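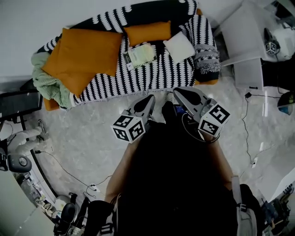
Soft furnishings come first on my sheet, and anybody who has walked a lounge with me knows I can spend half the morning on one sofa. What I'm looking for is simple enough: can a person sit down, get up again and walk away without catching a foot or a sleeve? The black-and-white throw hangs down over the front of the seat, and I'd like it tucked up so the hem stays clear of people's heels. Same goes for the green fuzzy blanket bunched at the end and spilling over the armrest. The gray one, folded on the other arm, is just how I like to find a blanket, bless whoever folded it!

Murcombe lounge, room 2, walked Sun 8 August

Sofa stands level, no rocking: OK
Throw clear of the floor and walkway: TUCK UP
Blankets folded or put away: ONE TO DO
Cushion covers zipped, no stuffing showing: OK
Booklets and papers off the seat: TO DO. One was lying right in the middle, and anything loose on a seat can slide out from under you.
Fire labels on the cushions: OK on the large ones. I couldn't find one on the small orange cushion, so please check with Ouellet, who supplied the set (order 673).
Floor in front of the sofa: please pick up any scraps of tissue or paper as you go, even the little bits.

I did the overhead items last, once my neck had recovered from Vedthorpe.

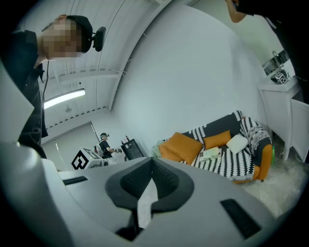
How often do the ceiling lights need to be looked at?
Every month for a plain look from the floor, and once a year with the ladder out. The next ladder check is in December, and I've put it on the wall calendar so we don't all forget.

Light fittings secure, no flicker: OK
Nothing hung from the beams: OK
Storage kept well below the ceiling: OK, though the boxes in the corner are creeping up again
Exit path clear to the door: OK
Extinguisher tag 876 in date: OK, 10 months left on it

Please initial the sofa items when they're done and leave the sheet in the tray for me. I'll be back by way of Barkia.

Alby Ashby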